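4.3 Before you enable the arm

Read this section in full before your first shift at an Erkport bench. It applies to every bench where an arm handles loose household objects, whether the arm is running a stored program or being guided by an operator.

1. Check that the emergency stop is within reach of where you will be sitting or standing. Press it, confirm the drives drop out, then reset it.

2. Check the workspace boundary. Hands, sleeves, lanyards and drink bottles stay outside it whenever the drives are live.

3. Lay out the objects listed on the task card. Anything not on the card goes back on the shelf, even if it looks harmless.

4. Set drawers and lids to the start position given on the card. If the card calls for a drawer partway open, make sure the handle doesn't sit in the path of the wrist.

5. Jog the arm to the ready position at reduced speed, with the gripper open and clear of every object.

NOTE: Two tables pushed together must be level at the join. A raised edge can catch a fingertip on a low approach.
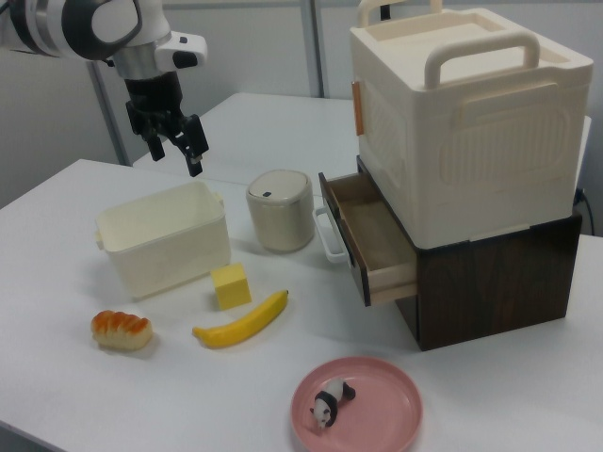
6. Run the first cycle at reduced speed with one hand on the stop. Go to normal speed only after a full cycle has finished without contact outside the task.

7. Record the start in the bench log with your name, the time and the task card number (for example, Card 193, 8 a.m.).

CAUTION: Do not reach in to straighten an object while the arm is paused. A pause holds position but leaves the drives energized. Use the stop, move the object, then reset and start again from step 5.

CAUTION: Stacked units can tip if the drawer is pulled with the fingers off centre. If the top unit shifts at all, end the run and reseat it before carrying on.

4.4 Changing the layout

Small changes, such as turning an object or swapping one soft toy for another on the card, can be made by the operator. Changes to furniture, table height or the workspace boundary need sign-off from Salamatu Issahaku or Nhyira Boateng - a verbal okay isn't enough. Fill in Form 1161 and leave a copy at the bench.

After a furniture change, repeat steps 1 to 7 and re-teach the ready position. Old positions must not be reused, even when the unit has only moved by the width of a finger.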